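The Night Ferry to Otetti

My grandmother kept the bread alive for longer than she kept any of her husbands, and when she died she left it to me in a jam jar with a saucer for a lid. My sister got the house in Brurnico. I want to say at once that I got the better deal!

The instructions were on the back of a ferry timetable. Feed it at six. Feed it at six again. Do not let it get cold, do not let it get proud, and bring it home to Otetti before the end of July. She had underlined home so hard that the pen had gone through.

Now, Otetti is an island, and I had never been there. It is 118 miles from Brurnico if you are a gull, and a good deal further if you are a person with a rucksack and a jar, because first you must take the bus to Nillis, and the bus to Nillis goes wherever the driver's mother needs something dropped off. We stopped for paint. We stopped for a goat, who was wonderful company and slept on my boots. I held the jar in my lap the whole way with my scarf round it, and every hour or so I lifted the saucer and had a sniff, and it smelt of apples and wet stone and a little of my grandmother's kitchen cupboard, and I could have sung.

By the time we came down the hill into Nillis the light was going and the sea was flat as a plate. The ferry was called the Serrano. She was small and rusty and leaning slightly, and I loved her on sight.

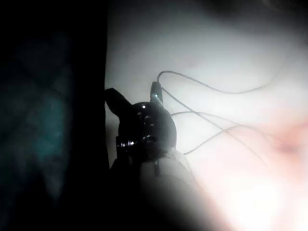
A bright white surface, and the dark coming in beside it.

"Is that alive?" said the woman at the ticket window, looking at the jar.

I said it was.

"Then it needs a ticket."

I thought she was joking, but she had already torn off two. Mine was the big one and the jar's was the small one, the kind they give to children and dogs. I tucked it under the saucer where the jar could feel it.

There were 3 of us on deck that night, not counting the crew: me, an old man with an accordion case and a girl with a bicycle. The old man opened his case and it was full of sandwiches. He gave us each one and asked what I had in the jar, and when I told him he put down his own sandwich and took off his hat.

"From Otetti?" he said. "The grey flour or the white?"

I had no idea! I had been feeding it whatever was on special at the shop. He thought about this for a long time while the engine thumped away under us, and then he said that it would forgive me, they were forgiving things, but that I had better talk to it before we landed so that it wasn't embarrassed in front of the others.

"Which others?"

"You'll see," said the old man, and played us a tune on the accordion, which had been under the sandwiches all along.

So I talked to it. I sat on a coil of rope with my back against the warm funnel and told it everything I could remember. How she used to slap the dough and call it a lazy article. How she baked for the whole street the winter the road was shut, and how she mended everything we owned, knees and curtains and the dog's bed, holding the cloth right up to her nose. Her stitches were so small you had to find them with a fingertip. She would have mended the sea if it had torn in front of her. 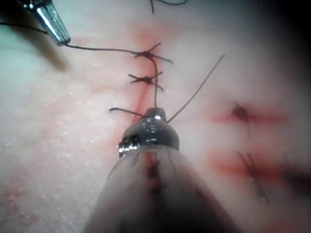 A stitch in time, as she always said.

Somewhere past midnight the jar began to rise. I felt the saucer lift against my palm, gently, the way a cat pushes at your hand. By four in the morning it was over the rim and the girl had to lend me her bicycle helmet to catch it in. It had never done that in Brurnico, not once.

Then the sky went pink and there was Otetti, a brown hill with a white village tipped down the side of it, and every chimney smoking. The wind came off the land and I smelt apples and wet stone, only huge, a whole island of it.

They were waiting on the quay. All 880 of them, the old man told me, everyone who lived there, in coats over their nightclothes, yawning and waving. And each of them had a jar. Babies had jars. The priest had a bucket.

A very small boy came to the front and looked into the helmet.

"She's late," he said.

"The bus stopped for a goat," I said.

He nodded, as if that was quite usual, and took my hand, and we all went up the hill to light the oven.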